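Kedance adds patterned wall finish and dark marble tops to fit-out range

2 min read

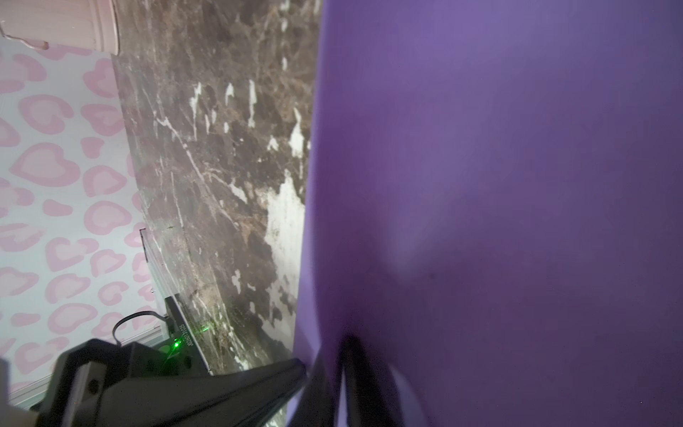
Interior supplier Kedance has extended its small-room fit-out range with a pink spotted wall finish, a dark brown marble top and a set of coloured panels, the company said on 23 June 2008. The products are aimed at studios, salons and retail counters.

The wall finish, sold as Fliria, carries a repeat of rounded, heart-like spots in pale pink outline on a white ground. It is supplied in 10 m rolls and is intended to finish against a standard white baseboard. Installers are advised to hang from a plumb line at the centre of the wall and trim at the corners, as the density of the pattern makes a small misalignment hard to see at first and difficult to correct once the paste has set.

The marble is a mottled brown with white veining and chalky paler patches. Colour varies between slabs, and Kedance recommends that customers buying more than one piece view them together before cutting. Exposed edges can be fitted with a thin black strip. Sealing is required before use and every four years after that.

Panels are offered in 33 colours, including a saturated violet and several greys. The joint between panel and stone should be left at 2 mm and filled with a neutral-cure silicone; acidic sealants can etch marble and are excluded under the warranty.

Distribution will be handled by Ayala, which already stocks the company's shelving. Sample boards are available now, with full rolls and cut slabs to follow in October. Lead time on non-standard slab sizes is roughly four weeks. Pricing for the trade has not been released.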